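4.2 Table setup and teleoperation sessions

The Vurnard course ran 11 weeks, with data collection starting in September. Students worked in pairs, one driving the arm and the other resetting the table and keeping the log. Quyên Lại and Hòa Cao wrote the reset sheet, Sang Lục did the logging script. Target was 1000 episodes before the first training run.

Toy kitchen items were used throughout. Cheap, light, safe to drop. Layout was kept crowded on purpose - the earlier version with only a few objects gave a policy that did fine until a second item came near the target (see 4.1). Drivers got a short prompt naming one object and one goal, e.g. "ketchup to plate", and were told not to tidy the table first.
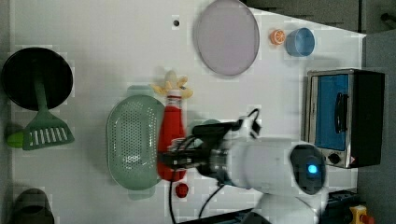 Figure 3. Overhead view of the kitchen task, gripper over the ketchup bottle. Plate at upper center, toaster oven at right.

The bottle was the hardest item for new drivers. Lying on its side it rolls if one finger touches early, and a closed grip near the cap tends to spin it. Thiện Triệu suggested approaching across the body of the bottle and this went into the reset sheet as a rule after session 7. Flat items had the oposite problem, mostly fingers pushing into the table. Episodes where the arm faulted were dropped, episodes with a missed grasp and a retry were kept.

Blur on fast moves showed up in the overhead stream. We did not filter for it. Shutter time could have been shortened but the room lights were not strong enough, and by then half the set was allready recorded.

Total after the last session was roughly 2000 episodes, counting retries as part of the same episode. Labels were checked by a second pair, disagreements went to Sabine Grube. Training on this set is described in 4.3.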